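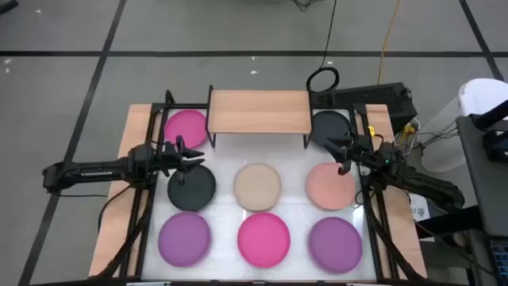 Flat plates in pink, purple, black, peach and sand, with a small wooden riser at the top of the layout.

The Case for Plates That Don't Match

My grandmother owned one set of dinner plates, white with a gray line, and when a piece broke the family observed something close to a period of mourning. The pattern had been discontinued before I was born. By the time I was old enough to be trusted with the drying, the set had become a hostage situation, and we ate off paper at Thanksgiving so that nothing could happen to it.

I thought of her when I first opened the spring catalog from Drokholm, which sells plates one at a time in 18 colors and has the nerve to suggest you mix them. There is no set. There is no box of eight with a ribbon. You pick a purple, you pick a black, you go home and find out what sort of person you are.

People have been mixing plates forever, of course. They were called poor, or students. What has changed is that you can now do it on purpose and pay full price.

The trouble comes at the table. Anyone can like a hot-pink plate in a shop. Put it down next to a salmon one and you start to feel that someone should have supervised you. The usual advice is to pick a neutral and let it calm the others, and I resisted this for a while on the grounds that it sounded like advice for a dinner party with my cousins. Then I tried it. One beige plate in the middle of all that pink and purple does more good than any tablecloth I own. It asks for nothing. It is the guest who brings ice.

Black is harder. Two black plates side by side look like a pair of burners, and I have seen a man at a lunch in Rinton reach across to turn one down. Put them at a diagonal with color between them and they settle into the pattern. I have no theory for this and would distrust anyone who did.

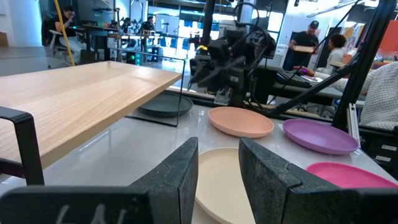
Height is the other thing the color people forget to mention. A table laid entirely on one level reads as a board game, however good the plates are, and from a chair you see mostly rims anyway. The peach one goes from a circle to a long oval as soon as you get down near it, and the lavender sits beside it. A little shelf gives the eye something to climb. Pale oak grain on a black metal support is the look just now, and over a glossy white top it has the advantage of being the one thing that doesn't shine. Put the bread on it. Put the salt on it. Quezada makes a riser for $67, which seems like a lot for a bench no one can sit on, and I bought it anyway.

A word about the white table underneath. I used to think a wood table was kinder to loud plates, and I spent most of last July defending this view to people who had only come over for corn. I was wrong. Wood joins in. White stays out of it, apart from a soft haze of reflection, and lets the magenta make its own mistakes.

As for buying, go slowly. Prostirach will sell you a whole mixed table already chosen, at a price I won't repeat, and it arrives looking like someone else's good mood. Start with three plates you like and one you don't quite. The last one usually ends up in the center.

You will break one eventually. I broke a purple on Fri 1 June, on the edge of the sink, while congratulating myself on something. I ordered another that evening. It came in the same purple, near enough, and I put it on the right.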